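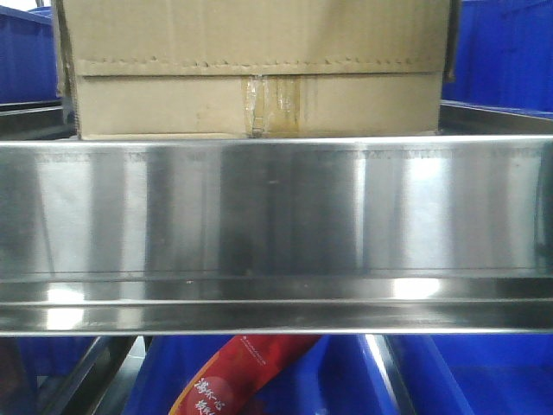
4. Results

4.1 Sample and response

The four Oltmont dental practices recorded 2,021 scheduled hygiene and examination visits during the observation period, which ran from February through May. Of these, 1,315 were routine recall visits and the rest were new patient examinations, periodontal maintenance visits, or short follow-up visits after treatment. Emergency visits were logged separately and are not part of the analysis below.

Reminder messages were sent through Eltus, the scheduling system already in use at all four practices. Under the usual arrangement, patients received one message two days before the visit. Under the revised arrangement, they received a first message nine days before the visit, with a reply option to confirm, move, or cancel, and a second message the day before. Practices moved to the revised arrangement one at a time, in an order drawn by lot before data collection began. Front desk staff were told the date of the change one week in advance.

A visit was classed as missed if the patient did not arrive within 15 minutes of the booked time and had not contacted the practice. Cancellations made less than 24 hours before the visit were classed as late cancellations. Where the two could not be told apart from the record, the visit was classed as missed. This occurred mainly at the Salian practice, where telephone messages left outside office hours were written in a paper book until the middle of March.

4.2 Missed visits and late cancellations

Missed visits were less common under the revised arrangement at three of the four practices. The difference was largest for recall visits booked six months ahead and smallest for follow-up visits, most of which had been booked within the previous two weeks. At the fourth practice, missed visits were already rare under the usual arrangement and no clear change was observed.

Late cancellations did not fall to the same degree. At two practices they rose slightly in the month after the change. Review of the reply records suggests that a number of patients who would earlier have stayed away without notice used the day-before message to cancel. From the point of view of the schedule, these openings were of some use, as staff were able to offer them to patients on the short-notice list. The extent to which they were filled depended heavily on the time of day. Openings after 3 p.m. were usually taken, while those before 10 a.m. often remained vacant.

4.3 Replies to the first message

The first message was sent for 1,000 visits, and a reply was received for 688 of them. Most replies were confirmations. Requests to move the visit made up the next largest group, and they came chiefly from patients with school-age children or from those who had booked during an earlier visit without a calendar at hand, according to notes made by the front desk.

Figure 4 sets out the share of replies by type and by number of hours after the message was sent. The greater part of all replies arrived on the same day. Few patients replied after the third day, and those who did were more likely to cancel than to confirm. Patients who did not reply at all were not a uniform group. Many arrived on time, and a practice that released their places automatically would have turned away a considerable number of people who intended to come.

Figure 4. Replies to the first reminder message, by type of reply and time since sending. All four practices combined.

4.4 Staff time

Staff kept a daily log of time spent on reminder calls, rescheduling, and filling openings. Reminder calls dropped sharply once the revised arrangement was in place. Time spent on rescheduling increased, particularly in the first three weeks, when requests to move visits had to be entered by hand. An update to the Ludasico calendar link removed part of this work at two practices, but it was not available to the others before the end of the study.

The net effect on staff time was therefore small. Office managers at all four practices nevertheless reported that the work had become easier to plan, with most of it falling in the first two hours of the day. One practice assigned the task to a single member of staff, and its logs show the lowest total time of the four. The others shared it among whoever was at the desk, and their logs contain several entries in which the same patient was contacted twice.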